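Yupanqui opens up the planner behind its two-armed housekeeping software

August 1, 2019

Anyone who has ever tidied a living room in the ten minutes before company arrives knows there is a kind of choreography to it, one hand plumping while the other reaches for the next thing. Getting a robot to share the work between its arms that way has kept the small software team at Yupanqui busy since May of last year, and this week they put the result out for everybody to use. It is called Brutine, it is a motion planner and scheduler for robots with two arms, and it can be downloaded free of charge by schools, hobbyists and companies alike.

Katherine Cáceres, who leads the team, is the first to admit that planning for two arms is not a new idea. What bothered her was how often the older tools treated one arm as a spare. The left would be parked well out of the way while the right did its job, and then they would trade places, very politely, like two people stuck at a doorway. Brutine keeps both arms in a single plan and lets the free one stay close to the work, ready to steady a soft object if the grip starts to look doubtful.

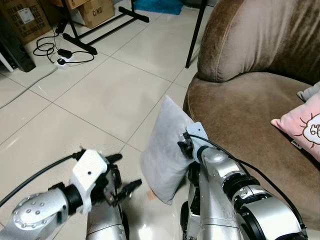
The right hand holds a gray pillow beside the sofa while the empty left hand stays close by.

Soft things are where the team has spent most of its patience. A mug has the same shape from one minute to the next, bless it, but a pillow gives wherever it is squeezed, and the old version of the software would take a dented corner for an entirely new object and start planning all over again. Nayeli Ríos rewrote that part over the winter. Her tracker now expects an item to change shape once it has been grasped, and it only asks for a fresh plan when the change is bigger than the grip can explain. In the team's own trials on 18 household items, the number of needless restarts dropped from 20 in a working session to 5, and Ríos says she would still like to see that last handful go away before she calls the job finished.

The other big piece is the handover code, which was written by Ximeng Shen and which she describes, quite fondly, as the most stubborn thing she has ever worked on. Passing something from hand to hand sounds easy until you have to decide exactly when the first hand may let go. Shen's answer was to have both grippers keep a running estimate of how much of the item they are holding, and to hold up the release until the two estimates agree. A towel makes a good test, hanging straight down between the fingers of one gripper while the second comes in from the side toward its top corner, and a planner that sends the second gripper a little too low will close it on a fold and lose the edge. For that reason the new release lets the user set a preferred contact area for each kind of item, along with a slower approach speed for the last stretch of the move. 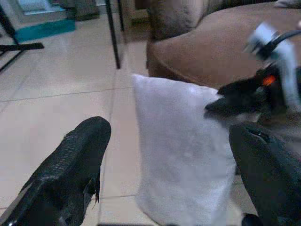 Perception is the part that users of the test version have written in about most, and Octavio Valderrama has been answering those letters as well as he can between bug fixes. His main advice is to trust the cameras at the wrist more than people are used to doing. The view from a gripper can be a lot to make sense of, with its own two black fingers filling the lower part of the picture and the other gripper passing through as a blur, so Brutine masks out the robot's own parts before it goes looking for cloth. It also gives less weight to any image in which the second arm is moving fast, and waits for a cleaner one when the schedule allows. Shiny floors remain a nuisance, he adds, and anybody with a good trick for reflections is warmly invited to send it along.

The package comes with 6 worked tasks to get newcomers started, a viewer for stepping back through a recorded plan, and a manual by Katherine Cusi, who tested every page of it on her colleagues and made them start over whenever they got lost. Connections for the Hamham arm controller are included from day one. Support for the Dronbridge message format is still being worked on and will follow in a later update, and in the meantime Cusi has put a short guide to converting older logs at the back of the manual.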